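2/7/20, workshop notebook, side bench

Gray cabinet again. Vangelis wants it finished before the Witberg order comes in and takes over the floor, and I want it finished so I can stop writing "gray cabinet again" at the top of pages.

Where we were: drawer sticking at the last bit of travel, top coat marking if you look at it sternly. Leonidas had a go at the left runner with candle wax, which worked very nicely until lunch. Took the drawer out this morning and found the wax had collected sawdust and made a sort of cheese. Scraped it off, sanded both runners with 120, wiped down, put nothing on them at all. It slides better bare. I have told Leonidas this in a kind voice.

Measured the gap under the top while the drawer was out. 2 mm on the left, a bit less on the right, so the carcass is still racked. Busisiwe says it was racked when it arrived from Dilus and she has the delivery note to prove it. I have read the delivery note. It says "cabinet." Packed the right rear foot with card for now. Proper shim when somebody returns the shims.

Drawer contents, for anyone who is missing something: 17 screws of no common family, the stub of a carpenter's pencil, a Husano catalog with the hinge pages torn out, and the good countersink, which Panagiotis has been accusing me of losing since last July. Countersink is back on its hook. No apology received as of this writing.

Emptied all that out and wiped the bottom panel. Achilleas is doing the quote for the repaint and will not come downstairs. 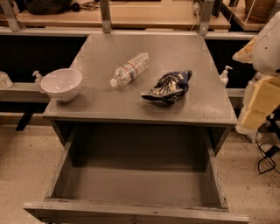

Gray cabinet, drawer fully out. Top edge of the drawer front is the worst of it.

Notes for Achilleas:

The top is scuffed but sound. Pale smudges all over, a few worn spots. I tried a damp rag on two of the smudges and one came off, so please don't price them all as damage. The other one is in the paint and has no plans to leave.

Drawer front is chipped along the top edge where everyone grabs it, the knob being small and dark and down where it has to be looked for. I'd fill, sand back and repaint the whole front board. Spot repairs will show. We did spot repairs on the Chaimongkol sideboard and it looked like it had caught something.

Drawer sides have streaks and small scuffs. Inside, so who cares, except that Vangelis cares. Put it down as a separate line and let him cross it out himself.

Knob: leave it alone. Busisiwe would like a bigger one. Busisiwe may drill the hole.

Afternoon. Cleared the top. Bowl went back to the kitchen. Water bottle and snack bag in the bin. For the record, a flat surface in this shop stays a flat surface for as long as it takes me to walk to the sink, and I include the table saw in that. I put up a note about this once. Somebody stood a mug on it.

Loaded the drawer with paint cans for a sag test, 32 lb on the bathroom scale. Slid fine for the first dozen pulls, then began to rub on the right, same side as the tight gap. Took a shaving off the upper edge of the right drawer side, two passes with the block plane, and it cleared. That leaves a bare strip which now needs painting, so the separate line just got longer. Sorry, Achilleas.

Bottom panel did not sag enough to measure. It did make a noise. Panagiotis came over and listened to it for a while and said "glue," then went back to his own work, so I am calling that a diagnosis. Ran a bead along the back groove from underneath and clamped it. Leave the clamps ALONE until tomorrow. Leonidas, this is you.

Still to do:
proper shim, right rear foot
degrease top before any primer goes near it
ask Dilus for the paint code again (they sent 76 last time, just the number, no letters, no name)
fill chips on the drawer front
find out who has the other block plane

Primer is on the shelf under the window. There is less in the can than the label suggests.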